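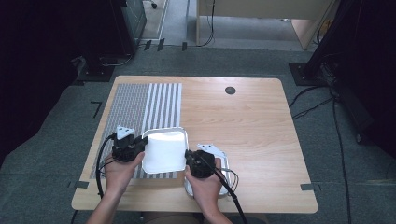

Both grippers on the white tray, mat still on the table.

I've had the Restilska handheld pair for 9 days now, which is enough to say something useful about it. A few people asked after my March post on the older Grorkmont set, so I'll compare the two where I can.

The kit is two black grippers you hold in your hands, each with a white marker plate on top, and a cable running off each one. You do a task with them, the software records where they went, and you use that to train an arm. I bought mine from Jeststead for 651 dollars. Shipping was included. The box had the grippers, the plates, a power supply, a bag of screws and a printed card with a link to the manual.

Setup took me most of an evening. The plates go on at an angle you choose, and the manual is vague about which one is best. I tried a few and ended up with the right one leaning outward. Tracking drops out less that way when my hands get close together. The Grorkmont plates were fixed, so you had no say in it.

Most of my recordings so far are of lifting a plastic tray by its two sides. It's a good test because both hands have to agree. If one side closes late the tray twists, and you can see it right away in the playback. I got 83 clean takes out of the first 300, and a lot of the bad ones were me squeezing too hard. The grip has a stiff start and then gives suddenly. By the third day my hands had learned it.

The cables are my main complaint. They're heavy enough that you feel them pull when you reach forward, and they come out of the back where they want to drag over the table edge. I've started standing a little closer, which helps. Grorkmont has a wireless version, but it costs a lot more and I haven't tried it.

Software is fine. Export is slow. It crashed on me twice, both times when I renamed a session while it was still saving, and I lost one of them. Yetunde Sani wrote back from Jeststead support the next morning and said to wait for the green bar before touching anything. I've done that and had no trouble after.

I also ordered the soft fingertips from El Fassi, which are supposed to fit this model. They haven't shipped yet. I'll add a note here when they do.

Would I buy the pair again? Yes, at this price. I'd want longer cables – or lighter ones – before I bought a second set.

Posted 24th November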